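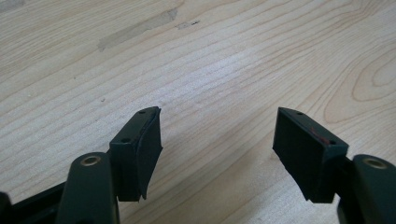 Sándor Fodor replied to the March summary with a query about the pads: were we measuring the grip, or were we measuring how well the foam happened to be stuck on that day? He asked for the point to be dealt with in this report before any more figures were sent.

Home | Projects | Reports | Video | Contact

Grerkelero: hand-held demonstration for gripping thin and soft packaging
Progress report to the Azimi fund
Prepared by Fathima Debnath, Zivville
Last updated: Wednesday, April 9, 2025

1. The query on pads

We accept the point. In the first round the pad covering was treated as a fixed part of the tool and its condition was not written down. Two people used the same gripper over several sessions and we have no record of when the covering was changed. The results from that round have been kept, but they are no longer used for comparing one policy with another.

From the second round onwards the log has a line for pad condition, filled in before the first demonstration of each session. The person holding the gripper picks one of three grades (new, worn, lifting at the edge) and adds a note if they want to. A session graded "lifting" can still go ahead, but its recordings are stored separately.

2. Work done in this period

The second round of collection is finished. It gave 200 demonstrations of a single task, picking up a thin packet from a desk and putting it down in a marked area. All were made by hand with the gripper, with no arm attached. After review, 20 were removed. Most of these had a second attempt at the grasp in the same recording, and the rest had a gap in the tracking.

The policy was then trained on the remaining set and run on the bench arm for 50 trials. A trial counts as a success if the packet is lifted clear and released inside the marked area without help. It succeeded in 31. The first-round policy was run again on the same bench for comparison and succeeded in 22 out of 50.

The failures were mostly of one kind. The fingers closed at the right place but too high, and the packet slid out as the arm began to lift. A few were caused by the arm approaching from the wrong side when the packet lay at a steep angle to the desk edge. Those we expect to reduce with more varied starting positions. The height error is harder and is the main subject of the next period.

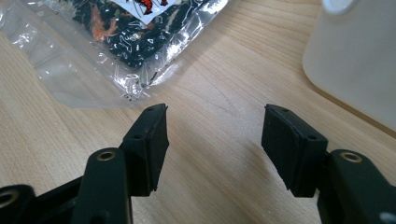
Does clear packaging make the height error worse? We think it does, but the present trials can't settle it. Clear and opaque packets were mixed in the bench trials and the log did not separate them, so the next set will be run in two blocks with the same number of trials in each.

3. Changes to the method

Each recording now starts with the fingers fully open and held still for 2 seconds. This gives a clean reference for the opening width, which we were previously working out from the middle of the recording and sometimes getting wrong. It has added very little to the length of a session.

The desk is left as it is between sessions and other objects may stay in view. We tried a plain cloth background for a short while and dropped it. The policy trained on those recordings did badly as soon as the cloth was taken away, and the cloth itself moved when the fingers touched it.

4. Spending and staff

Spending is within the agreed amount. The bench arm needed a replacement cable, paid for out of the repairs line. Fathima Debnath remains in charge of collection. Review of recordings has taken longer than planned and we would like to move part of the travel line to cover it. A separate request has been sent.

5. Next period

- Two blocks of bench trials, clear and opaque, with pad grade logged for each.
- A further round of demonstrations with the packet placed at steeper angles.
- A test of a thicker pad covering, if the supplier can deliver in April.
- A written answer to Sándor Fodor on whether the first-round recordings can be regraded from the images alone. Our first look suggests that some can, where the edge of the covering is in view.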